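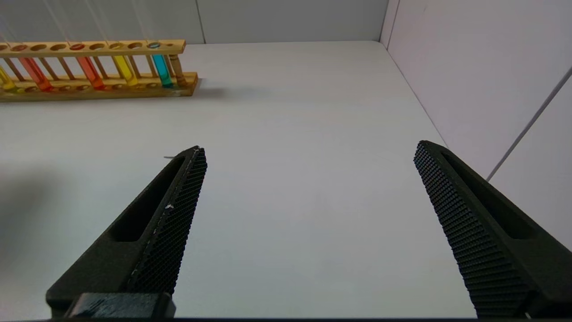

Test tube pouring policy: wrist view only vs. wrist + head view

lalerness_bench
30/10/2023
Results from the Minami runs. Same demonstration set for both policies, 3,614 episodes, same training schedule. We ran 200 rollouts per policy on the rack task. The wrist-only policy gets the pick right more often. The two-view policy does better once the tube is out of the rack and has to be turned over the vessel.

K. Yagi
Did you hold the crop fixed on the head view? With the arm over the left end of the rack, part of the rail is hidden for much of the reach.

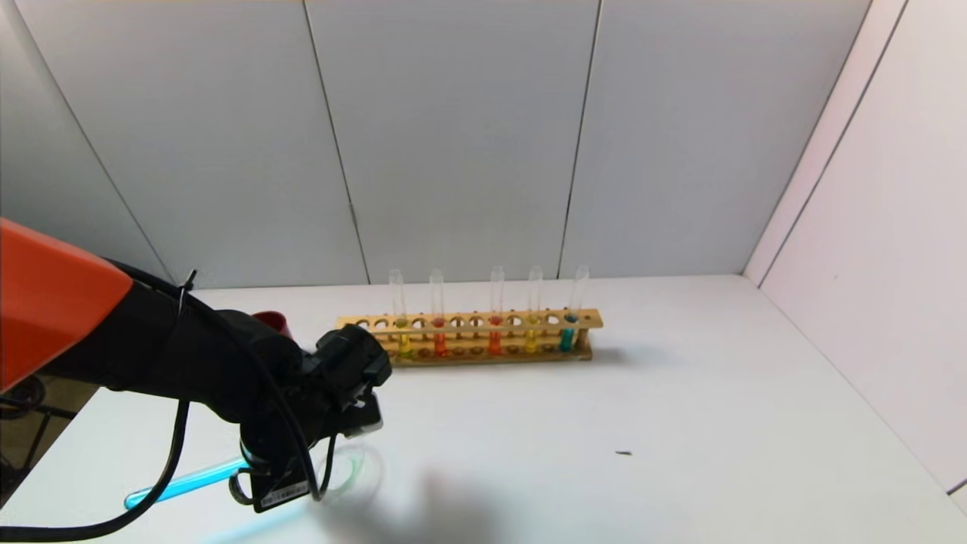
I would expect the policy to lean on the wrist stream there, and then your comparison is mostly about the pour.

lalerness_bench
Crop was fixed. Agreed on the occlusion. Masking the head stream during the reach changed the pick rate by almost 6 points, in favor of masking.

nivia_controls
I don't buy the conclusion. You have 2 seeds. A gap of that size on picks could be seed noise, and clear glass is a bad case for any of these encoders anyway.

Hägglund_S
The seed objection is fair for picks, less so for pours. We saw the same split on Gallance hardware in June - different arm, similar fingers. Please post per-slot numbers before arguing about the mean.

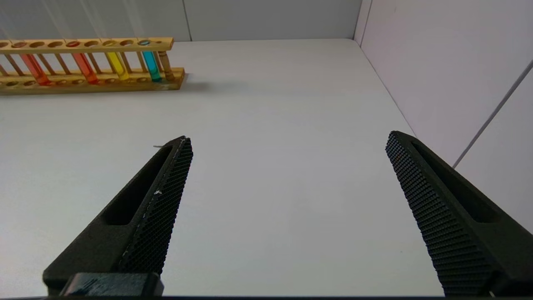

Filed under: Manipulation > Imitation learning > Evaluation

lalerness_bench
Per-slot table is going up with the logs. Slots next to the end post are worse for both policies. More seeds are queued.

nivia_controls
Fine. I'd still drop "better" from the thread summary until they finish.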